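Salian Play Library – spring update for the Cavano fund

Hi all! We're almost seven months into the grant and I wanted to get this to you before the March meeting. Short version: the brick sorting sets are moving along nicely, and the budget is fine.

We've finished 2 of the 6 sets we promised (the other four are waiting on bins – Erkik changed their sizes on us, so I've reordered from Plarnuvham at nearly the same price). I went back and forth on how many bins to use per set and settled on three, low enough for little hands to reach into. Sorting by color is still the starting activity. Sorting by size comes next, once I've rewritten the cards, which were way too wordy!

Bricks are the easy part. We had two big donations and I've been washing them in batches at home.
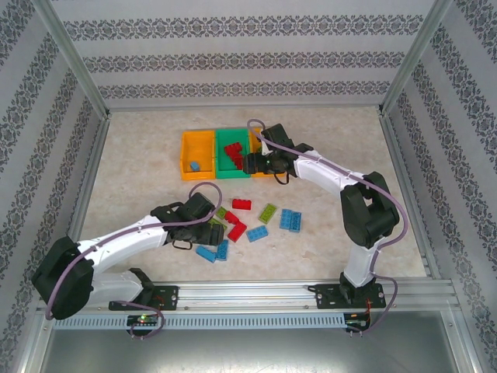 Sorting set partway through: red bricks in the green bin, more red, lime green and blue still out on the floor.

Still to do: labels, storage bags, and a spare-parts box. I'd like to move the leftover printing money over to bags if that's okay with you – let me know.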